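In Praise of the Thank-You Note That Comes Late

My grandmother kept a shoebox of thank-you notes on the top shelf of her hall closet, and when I was small I thought it must be the dullest box in the house. There was another box up there with a fox collar in it, glass eyes and all, so you can understand my priorities. I inherited both. The fox went to a cousin. The notes I still have, and I have come around to thinking that the best ones in there are the ones that were badly, shamefully late.

One is from a woman named Mrs. Oláh, who lived across the landing from my grandparents when they were first married. My grandmother had lent her a good wool coat for a job interview. The note thanking her for it was written after the Oláhs had moved away, raised their children and seen the last of them off to college. "I have owed you this letter for so long that I was embarrassed to write it," it begins, "and then I got old and stopped being embarrassed." She got the job, by the way. She stayed in it until she retired, and she wrote that she still thought of the coat whenever the weather turned.
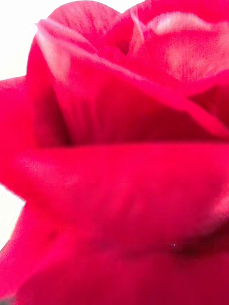 Now, I was raised on the rule that a thank-you note has to go out within 2 weeks. My mother enforced this with a kitchen timer and a roll of stamps, and no birthday money could be spent until the envelopes were sealed. I don't hold it against her, and I make my own kids do it too. But the notes we turned out under that system all said the same thing. Thank you for the sweater, it is very nice, I will wear it to school. A person could have written 1,000 of them without once thinking of the aunt on the other end.

The trouble with the rule comes later, when you're grown. You miss the deadline (everyone does, there's a baby or a move or just a bad month) and after that the note gets harder to write with every week that goes by. By spring you owe an apology along with the thanks. By the next December you've decided the kind thing is to let it drop and hope they've forgotten. I have let a good many drop that way, and I can still list most of them when I'm lying awake at four in the morning.

What changed my mind was getting one myself. For a few years in my twenties I ran the front desk at a little print shop called Jondeck, and we had a student in over the summers, Yurani Flores, who was quick and funny and scared to death of the telephone. I used to sit with her while she made her calls. That was all I did. I ate my sandwich and she talked to customers. I hadn't thought of it in ages when a letter turned up at my parents' old address and got sent on to me, two full pages in small handwriting. She manages a whole office now and talks on the phone all day long. She remembered the sandwiches - egg salad, she said, and she was right.

If she'd written it that first fall, it would have been a sweet note and I'd have smiled and lost it. She couldn't have told me then what the thing had been worth, since neither of us knew. Some kindnesses take a long while to show what they were, and a note that comes late has had time to find out.

I'm not saying you should put off thanking people on purpose. Please don't, and please don't tell my mother I said so. If somebody brings you soup, or flowers, or drives you to the airport before sunrise, tell them that week. But if you've missed the week, you haven't missed the chance, and I wish more of us believed it. 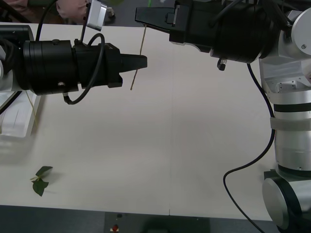
Two arms and a stem.

So I've been working through my list. I do it at the kitchen table after supper, with a pot of tea and a box of plain cards. The first was to my high school band director, who once drove back to Orik, an hour each way, for a clarinet I'd left on a bleacher. The second was to a nurse whose last name I never got, so I sent it to the ward and hoped. I've done four so far. Two have been answered, and one of those answers made me put my head down on the table for a minute.

I did learn to keep the apology short. My first drafts were mostly groveling, and a person who opens a card shouldn't have to wade through all that to get to the clarinet. One line about the delay is plenty. Then say what they did, as exactly as you can remember it, and what came of it. Don't worry if they've forgotten. It's rather nice, I think, to be handed back a good thing you did and didn't know you'd left anywhere.

The next one is to my old landlady, and I'm going to need a second card for that.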